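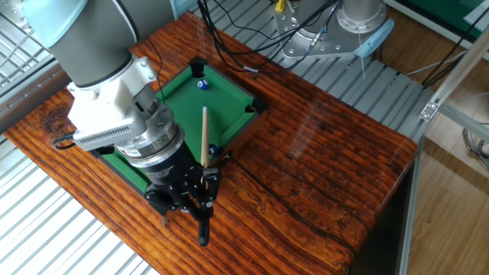
Rey publishes second edition of its bench manipulation practice guide

January 28, 2019

Rey has released the second edition of its practice guide for arms that handle small objects on shared workbenches. The guide runs to 76 pages and replaces the edition issued last May. It applies to single-arm and two-arm cells used for teaching, testing and recorded trials. Production cells with full perimeter guarding remain outside its scope.

The revision follows a comment period in which Rey received 297 written remarks from member labs and equipment suppliers. Most concerned three chapters: tool retention, cable management and the record kept for each trial.

The chapter on tool retention has been rewritten. The first edition treated any item in the gripper as a payload. The new text separates payloads, which are picked up and put down, from held tools, which are used to push, strike or scrape something else. A cue, a spatula and a brush are all held tools under the new definition. For these, the operator must record the grip point and the length of tool extending past the fingers on each side, and must repeat the retention check whenever either value changes. The check is made with the arm stationary and the tool in its working position.

Striking tasks get a section of their own. Tip speed is to be calculated at the far end of the tool, including the contribution of wrist rotation. The first edition allowed the speed at the flange to be used, and several commenters pointed out that a long, light tool can move much faster at its tip than the flange value suggests. Commanded tip speed in tasks where a person may stand within reach of the bench is now limited to 255 millimeters per second. Faster strokes are permitted with the area cleared and a presence sensor active.

Loose objects that may leave the bench, such as balls, must be listed in the task sheet together with the expected direction of travel. If an object falls to the floor, the arm is to be placed in protective stop before anyone retrieves it. Remote retrieval with a second arm is allowed only if that arm was included in the original risk assessment.

On cables, the guide now requires a drawing of the full route from arm base to controller, with the arm shown at the two most extreme poses of the task. Cables lying across a work surface are acceptable if they stay outside the swept volume of every arm in the cell. Short loops at the wrist must be checked through the full range of the last joint. Cables on the floor must be kept out of marked walkways or covered.

The trial record has been shortened. Labs had objected to the earlier form, which asked for the same mounting data before every run. Mounting data, including adapter type, flange bolt torque and sensor model, is now entered once per setup and referenced by number. A new entry is needed after any part between the flange and the gripper has been removed, even when the same part is refitted.

The draft was tried out at two sites, Ukstead and Latia, over a total of 782 recorded runs. Rey says the results led to two changes before publication. The interval between retention checks was shortened for tools with a smooth round shaft, and the wording on emergency stop placement was changed so that the button must be reachable from the position where the operator resets the task. The earlier draft had required only that it be within reach of the control station.

Plirotora, which supplies grippers and wrist adapters to member labs, will add the held-tool fields to its setup software in a free update planned for May. Until then, users can enter the values on the paper form in Annex C.

Labs working to the first edition may continue to do so until the end of the year. Setups approved under it do not need to be reassessed unless they use a held tool. The guide is available to members at no charge, and printed copies can be ordered from the Rey office.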